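Clearing out the snack drawer

I finally went through the snack drawer on Wednesday. It has been hard to close since August. Most of what was in there came from the shop on Orellana Street, where I stop after work and buy whatever looks good.
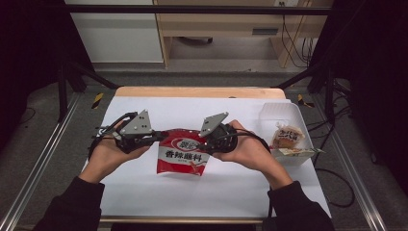
I only keep things in there that I can eat without cooking. Packaged pastries go first because they get crushed. Seasoning packets last a long time, so they pile up, and I had forgotten I owned half of them. Two were past the date and went in the trash.

Pouches are the hard part. They slide around and won't stack, and they always end up on their side under something heavier.
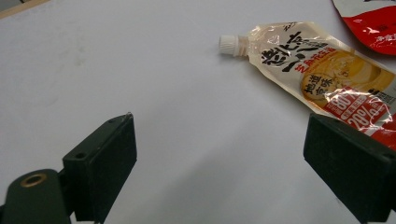 What goes where

I bought a set of Winex bins last year and never used them. One is now for pouches and the other is for packets. My rule for pouches is to stand them up if they will stay up. A screw cap on a ribbed neck gives you something to grab, so I keep that end on top and let the thin film fold however it wants underneath. Flat packets go in the other bin, on edge like file cards.
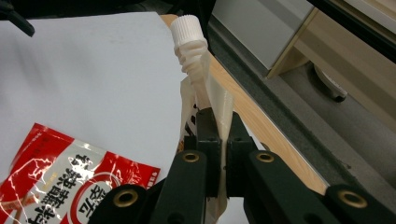
The spicy dip seasoning stays at the front. I put it on potatoes, cucumbers and plain noodles. One 100 gram bag lasts me a couple of weeks.
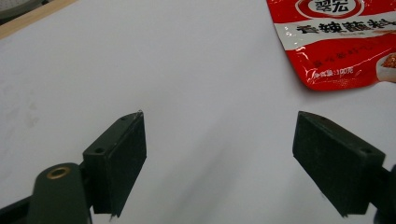

The drawer closes now. I still have the cabinet over the stove to do, and that one has all the tea in it.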